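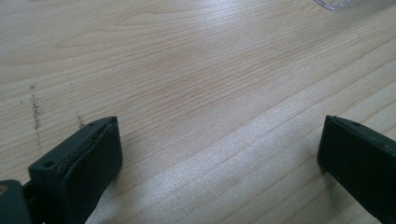 Progress report to the Hayat Fund: second period, including the December open day

Posted in December by Přemysl Tichý, Pemden Workshop
7 min read

You asked for this report to lead with the open day, as that was the milestone the second payment was tied to. The open day took place on a Friday, from two in the afternoon until the building locked us out at eight. We had told you to expect 60 visitors. The sign-in sheet has 106 names on it, and one of them is a dog's, entered by its owner under "organization: none."

The short version, for whoever has to paste a paragraph into the quarterly summary: the demonstration ran, visitors used the hand-held grippers themselves, the recordings are saved and mostly usable, and we are behind on the arm. The long version follows.

What we said we would do

In the proposal we promised three stations. Station one was to be the hand-held grippers, where a visitor picks things up off a table and the movement is recorded. Station two was to be the arm, repeating tasks learned from earlier recordings. Station three was a talk with slides. We delivered one and three in full and two in a form I will get to.

Noman Ghumman ran station one for the whole six hours and should be thanked in whatever way funders thank people. He had planned on a ten-minute slot per visitor, with a short explanation, some practice and then recorded attempts at clearing small household items into containers. By four o'clock the slots were down to five minutes and the explanation had become "squeeze, move, let go." I listened in on both versions and could detect no difference in the results.

Station one: the grippers

We recorded 1000 attempts. I would like to claim this was discipline. Noman noticed the counter was at 988 when he was supposed to be packing up, and he talked the last family in the room into staying until it rolled over. Their younger son did nine of the final twelve and has a better grip than I do.

After going through the files we are keeping most of them. The ones we are throwing out fall into a few familiar groups. There are the attempts where the visitor turned around to talk to somebody with the recorder still going. There are the ones where a helpful relative reached in and moved the item closer. And there is a long stretch just before five where the storage card was full and the little light kept blinking in the same reassuring green it uses for everything else. We have written to Geditz about the light. They replied that the light is working as designed, and I believe them.

What we did get is variety, and that was the argument for holding an open day at all. Our own recordings from the fall were made by Noman and me, and it shows: we both approach everything from the right and slow down before contact like people parking a borrowed car. Visitors do not. They come in sideways, they overshoot, they go back for a second try and quite often the second try is the good one. Those recoveries are worth more to the training than another clean pickup, and we had almost none before.

Wear on the equipment was higher than budgeted. Finger pads are the part that goes first and we went through them faster in one afternoon than in the whole month before. The replacement line in the budget (see the attached sheet, second tab) will be used up by the end of next period. I am not asking for more money in this report. I am only mentioning, in a calm voice, that the line exists and what is happening to it.

Station two: the arm

The Jirer arm arrived eleven days before the open day instead of the six weeks we had been quoted. In that time we got it mounted, got it talking to our software, and got it to perform one task out of the planned four, namely moving a cup from one side of a table to the other.

At home, so to speak, it did this well. In the final rehearsal it managed 17 in a row. On the day, the first public run began at two-thirty in front of a good crowd and the arm moved with great confidence to a spot a hand's width left of the cup, closed on nothing, carried the nothing across the table and set it down gently. The applause was sincere. A number of people thought this was the demonstration.

We found the cause by three-fifteen. The blinds had been up during rehearsal and somebody, meaning me, had lowered them for the slides. The model had been trained under one kind of light and was being asked to work under another. With the blinds up again it succeeded on most runs for the rest of daylight, which in December gave us until a bit after four. After that we switched to showing recordings of it working, and I stood next to the screen and was honest about what they were.

I would rather report this than bury it in an appendix. The lighting problem was listed in the risk table of the proposal as "low likelihood." I have moved it.

Station three: the talk

I gave it 2 times to a full room. The slides are available on request. Questions were mostly about jobs, which I answered as well as I could, and about whether the arm could fold laundry, which I answered quickly.

A retired packer from a furniture plant stayed behind after the second talk and told us our table was too low. She was right. We have raised it, and Noman's back reports progress of its own.

What visitors told us

We put out comment cards. The most common remark, by a wide margin, was that people had liked holding something. The grippers are not impressive to look at, and next to the arm I had expected them to be the thing people passed on the way to the coffee. The line for them was out the door by three. Several visitors asked if they could come back and do more, and we have taken down contact details from those who wanted us to.

The second most common remark was about the coffee. We have noted it.

Less flattering, and useful: a few people said they didn't understand what happened to their recording afterward. One person wrote that she felt she had "done a chore for a computer." The consent sheet does cover it, on the back, in a paragraph I wrote and would not enjoy reading. We will have a one-page version in everyday words before the next event, and Noman will try it out on people who owe us nothing.

Where we stand against the plan

Recordings: ahead. The target for the end of this period was 800 visitor attempts, and even after the discards we expect to clear it. Final numbers will go in the spreadsheet when the sorting is done.

Arm tasks: behind. One of four. With the arm on site we expect to have the second and third by the end of next period. The fourth involves a jar lid, and I would prefer not to put a date on it.

Staffing: unchanged. Noman is on the full share, I am on the half share, and we each suspect the other of working less than stated.

Spending: within total, with two lines over and one well under. The one under is travel, for the simple reason that we did not go anywhere.

Next period

First, retraining with the open day recordings mixed in, and testing under blinds up, blinds down and the awful ceiling tubes. Second, the remaining arm tasks in the order given above. Third, a smaller repeat visit for those who left their details, one evening, grippers only, no slides. I have been asked by Noman to underline "no slides" and the format here does not allow it.

We also need a decision from your side. The proposal has the second open day in your own building's lobby. I have been to see the lobby. It has a glass roof, a revolving door and a fountain, and in its present condition our system would find all three of them upsetting. Our preference is to hold it at Pemden again and move the lobby event to the last period. If the lobby matters to your board we will do it, but please tell us soon so we can go and record there at different times of day first.

The spreadsheet, the revised risk table and the comment cards (scanned, coffee stains included) are in the shared folder. Send questions to me, and questions about anything that worked to Noman.

Přemysl Tichý

Shares: 4
Comments: 2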